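Wotus Bench Cell - Product and Safe Use Information

Products / Handling / Wotus Bench Cell
Order code: Wotus 503
Page last reviewed: 8 August 2025

The Wotus Bench Cell is a light-duty handling station for small parts, supplied by Nenberg for use in workshops, colleges and test laboratories. It is sold as partly completed machinery. The organisation that installs the cell is responsible for the risk assessment of the finished application, including the parts to be handled, the fixtures and the layout of the room.

Conditions of use

The cell shall be used only for dry, rigid parts with no sharp edges. It shall not be used for food, glass, live electrical assemblies or anything under pressure. Operators must have completed the Andar induction or an equivalent course approved by the site, and a record of this should be kept with the machine log.

Arm and joints

All structural fasteners are to be checked by hand before the first shift of the week. A fastener that turns under light pressure must be refitted using the torque values in the maintenance manual, and the cell must stay isolated until this has been done. Cables should be free to move through the full range of each joint without rubbing or pulling tight. Carbon-fibre plates that show cracks, lifting or white marks around a screw hole are to be replaced and not repaired.

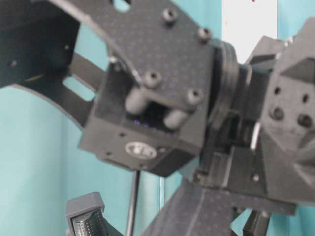

Servo joint with carbon-fibre bracket plate and socket screws.

Servo units are exchanged every 2,000 running hours. Units taken out of service should be labelled and returned to Kavanagh, the service agent, who will issue a replacement against the serial number. Sites that hold their own spares may fit them, provided the exchange is entered in the log on the same day.

Boards and fixtures

Drilled boards used as targets or holders must be fixed so that they cannot shift when a part is pressed against them. Particleboard is acceptable for trial work, but the rims of holes wear quickly and loose chips can find their way into the fingers. Boards should be brushed clean between runs and replaced once a hole has lost its shape.

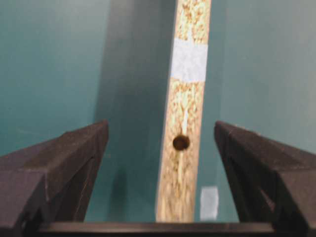 Approach speed near a fixture is limited in the controller and this limit must not be raised by the operator. Where a task needs a different setting, the change is to be requested in writing, tested at reduced speed with the guard closed - and only then released for general use. Tape and labels may be used for marking out as long as they lie flat.

Gripping small parts

Finger surfaces should be inspected daily. Scuffing of the outer faces is normal. Damage to the gripping faces is not, and worn fingers are to be changed in pairs (spares kit 728). Hands must be kept clear of the opening between the fingers whenever the drive is live, including when the program is paused. 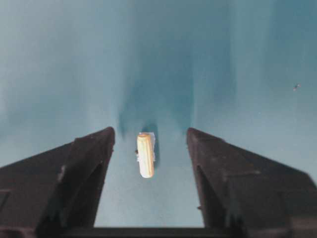 Wooden peg between open gripper fingers.

Test pieces should be of a known size and free from splinters. Where tape has been applied to a piece, the taped size is the one to be entered in the program.

Stopping and isolation

The emergency stop is tested at the start of each shift. After any stop the cell must be restarted from the home position by a trained person, with eight seconds allowed for the drives to settle.

Supplied with the cell

Arm and controller
One pair of gripper fingers, fitted
Emergency stop unit with lead
Maintenance manual and log book

Fixtures, boards and test pieces are not included. Revised conditions of use are issued each March and apply to all cells in service.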